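Wood Under Your Fingers
A Jendale Young Discoverers page, prepared by Raghda Nassar

What are the lines in wood?
A tree grows a new layer of wood beneath its bark, usually once a year. When the trunk is sawn into boards, these layers show up as lines. The lines are called the grain. Some are pale and some are darker, as the tree grows at different speeds during spring and summer.

What is a knot?
A knot marks the spot where a branch joined the trunk. As the trunk grew thicker, it wrapped around the bottom of the branch. Knots are often round or oval and darker in colour than the wood near them.

Look for the pale wood grain in both pictures.

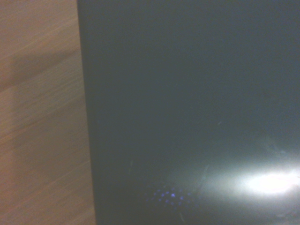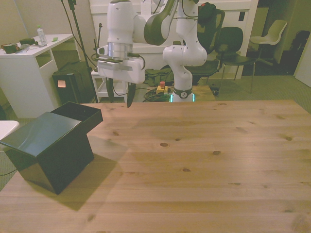 Try it at home
You will need a sheet of paper, a crayon and a piece of bare, rough wood. Ask an adult before you begin.
1. Lay the paper flat on the wood.
2. Rub gently with the side of the crayon - do not press hard.
3. Lift the paper and look for lines.

Words to know
Grain: the pattern of lines in wood.
Glossy: smooth and shiny. A glossy surface reflects light well.
Pine: a tree that has needles and cones.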